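Lucyna Jabłońska
Small bedroom, one wall of built-ins, and a closet I have been putting off since September. Going to post as I go. January 15, 2021, so it counts as a New Year thing.

Starting rule: everything that hangs or folds comes through the bed first. Nothing goes from one shelf straight to another shelf. I tried it that way last time and only moved the mess to the left.

The bed is made before I start. If clothes are sitting on a made bed I have to finish before I can sleep. If the bed is a mess already, they stay there for a week.

Order of work: T-shirts, then the long black things, then sweaters. Books are a separate day. I know what happens when I start on books.

I own a lot of black. Black tees, black long stuff, black coats. On a dark shelf they all look the same, so half of them never get worn. On a white quilt I can tell what each one is.

T-shirts get folded in thirds and stood up on edge with the print facing out. Shirts with words on them are easy to find this way. Plain ones go behind.

Long garments: hold it up by the top, let it hang for a second, look at the shoulders and the hem. If there is a hole or a stain I can't live with, it goes in the bag by the door. If not, hanger.

Clothes on the bed, shelves and wardrobe along the wall: 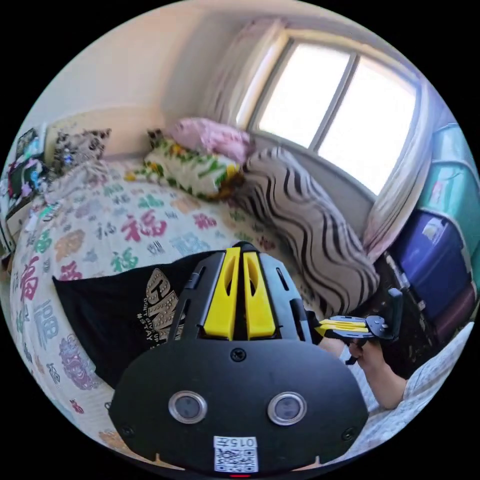
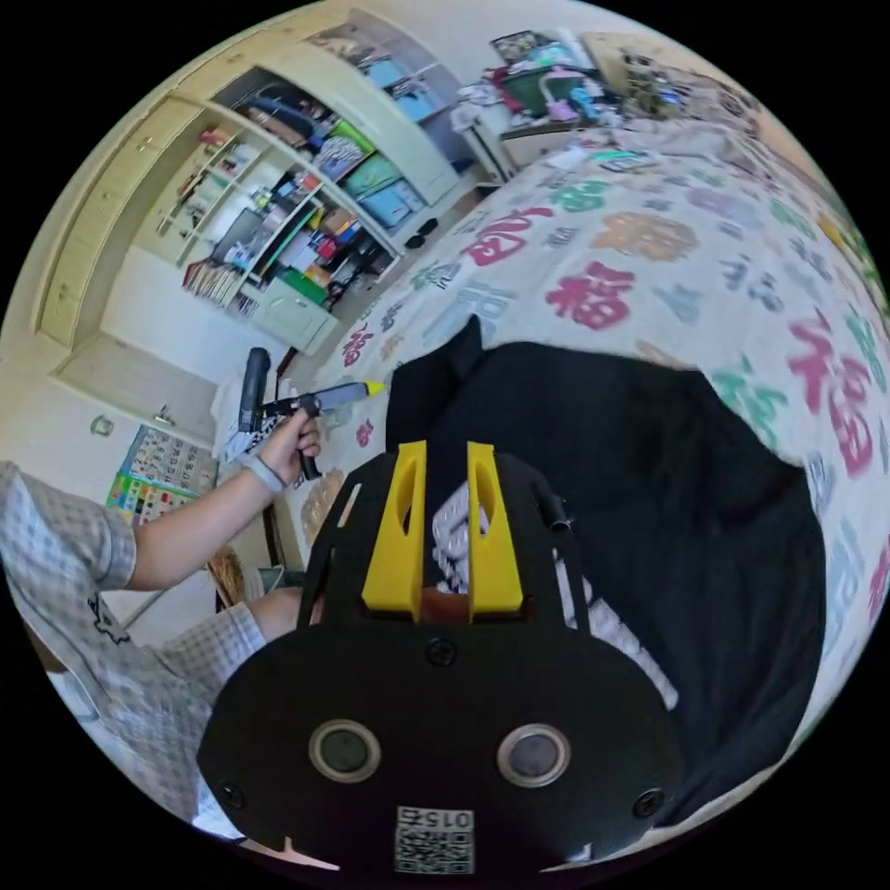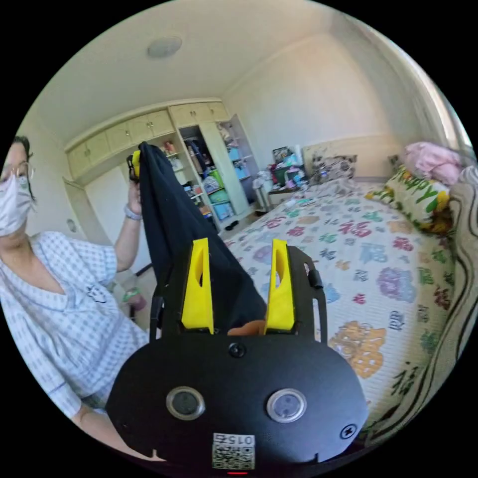
Do bulky clothes go on a hanger or on a shelf?
Hanger if it wrinkles or has a shape to the shoulders, shelf if it's knit. Thick knits get pulled long on a hanger, so fold those and keep the stack to five or fewer.

Storage boxes next. I bought mine from Tillar and they fit the shelf depth with a little to spare. Measure the inside of the cabinet, not the door opening. Mine are different.

One kind of thing per box. Scarves in one, swimwear in one, cables in one. The box called "other" got emptied today and I'm not making a new one.

Mehwish Marwat asked if I label them. Masking tape and a marker, on the short side. It peels off when I change my mind.

Pillows don't go in the wardrobe. I used to store the extra ones up top and they took the whole cabinet. They live on the bed now and the winter blankets have the upper cabinets.

Total so far: 9 hangers freed up, two bags to give away, one bag for rags.

Still to do: the desk, the papers on it, and the books. Desk is tomorrow. Papers first, because I can't see what else is there until they're gone.

Stopping for dinner. Will add the desk to this thread when it's done.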